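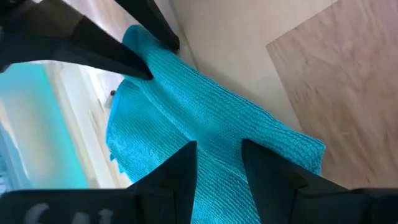 Progress report to Clalell, 12 May 2026
Household Chores project, Sesstead workshop

Hi all - long one last time, so I'll keep this short.

Towels first, as that's what you've been asking about. We've now logged 3965 attempts at picking up and folding a single towel, and 392 of those were done in the past month with the new pointed fingers. I like them a lot! They get under a hem much better than the old flat pads did, and a knitted towel with a bit of rib to it gives them something to hold. The trouble is still crumpled cloth. If a towel starts out flat, the arm folds it in 60 seconds and I'd happily put it in my own closet. If it starts in a heap, the software (we're still on Likodus) has to guess where the corners are, and it gets all the way to a decent fold 33 percent of the time. I can do it while talking on the phone, so no, it's not ready for anyone's laundry room.

The shop-floor side is going better. Song, our shelf-stocking test, handles boxes and cans without much fuss, and the stockroom staff have stopped hovering over it. Soft bags of rice and chips are another story - same problem as the towels, really, they never sit the same way twice.

Money: we're under on parts and over on repairs, mostly finger tips and one wrist cable. I'd like to move what's left in parts across to repairs if you're okay with that.

Up to September I want to stay on heaps only, no new chores. Dishes can wait. Please let me know about the repairs money before I order the next set of tips.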